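**Tadau Fold Kit: two-finger gripper, wrist camera, laundry software**
Reviewed for the Urnemthorpe equipment list by Wilmer Urrego
Status: on loan, not recommended for purchase yet

The Tadau kit sells for $2,753 without an arm. I'm putting that first because the sales page puts it last, under a long passage about getting your evenings back. For the money you get a gripper, a wrist camera, a mounting plate, a cable that could stand to be a foot longer, and a year of the software. You bring the arm and the computer.

**What they claim**

Tadau says the kit will pick mixed clothing out of a household basket, one piece at a time, and hand each piece to a folding routine. They quote a "typical" rate and don't say what it's typical of. I wrote to ask which fabrics, what lighting and how full the basket was. The reply thanked me for my interest.

**What we did**

Yhon Quintero and I ran 127 picks over two afternoons in May, using ordinary clothes and the default settings. We counted a pick as good if exactly one garment left the basket and stayed in the fingers for the trip to the table. By that rule 62 were good. The rest were double picks, drops, or the gripper closing on nothing and reporting success, and that last one bothers me most.

T-shirts did best. A shirt folded on top of the pile with its collar up gives the software an edge to go for. Anything bunched underneath is a different matter, and dark clothes against a basket wall were often skipped until we moved them by hand.

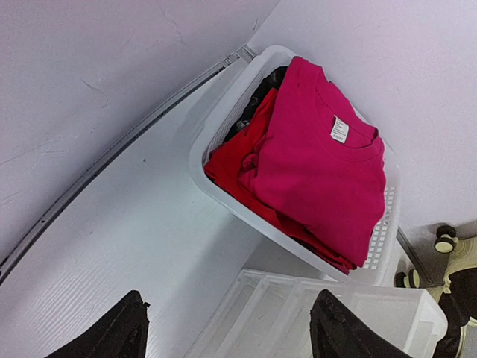 Basket placement matters more than the manual lets on. Push it into a corner and the arm runs out of good approach angles on two sides, so it comes in from the open end whether or not that's the best end to come in from. The manual says to keep the basket "accessible." Most people I know keep theirs against a wall. Yhon thinks a taller mount would help. Maybe so, but Tadau doesn't sell one.

**Parts and upkeep**

- Finger set, replacement pair: $59
- Mounting plate: included, one bolt pattern only
- Software after the first year: price "on request"
- Warranty: 12 months, fingers excluded

I don't love that fingers are left out of the warranty on a product whose whole job is done with the fingers. Ours still grip fine, but two afternoons tells you nothing about wear.

**The good bits**

Setup was quick. The camera calibration worked the first time, and the stop button stops things right away. It's also gentle: no snags and no stretched necklines that we could find.

**Who should buy it**

A lab that already owns an arm and wants a cheap gripper for soft goods could do worse, as long as it plans to replace the software. If you want your laundry sorted, keep your money. I'd look again if Tadau fixed the false success reports and published a test with the basket conditions written down.

The loan unit is in cabinet four. Ask Yhon for the cable extension before you start.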